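Which memory slots do I fill first on a used workstation?
Posted by Yaqin Yan, 2023-04-02

So I picked up an old workstation from Feltum and I'm putting memory in it this weekend (first time doing this on anything bigger than a laptop!). I have two matching sticks and no manual. There are four slots next to the CPU and the printing between them says DIMM2_CPU1, DIMM4_CPU1 and DIMM6_CPU1. I was expecting 1, 2, 3, 4, so now I'm confused.

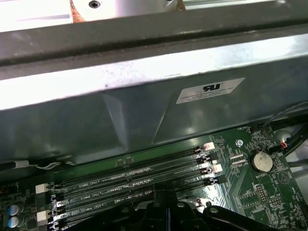 Memory slots beside the processor socket in the second one, labels easier to read in the first.
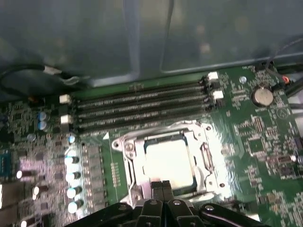 Do I just start with the slot nearest the CPU? And is there supposed to be a second row with the odd numbers somewhere? I paid 236 for the whole thing and would love not to fry it on day one.

Eetu Kokkonen
Lots of two-processor style boards number things this way, with CPU1 meaning the slots that belong to the first processor. Odd numbers are often on the other side of the socket, so have a look there (mine were hiding under a plastic air duct). Please don't guess from distance though, I've had boards that wanted the far slot first. Check inside the side cover for a sticker with the fill order, or search the exact model plus "memory population". Unplug it, open the white latches, line up the notch and press both ends till they click. Oh, and check if your sticks are registered or not before you buy more!

Proltolstead
just try them, if it beeps move them over. worked on my Estex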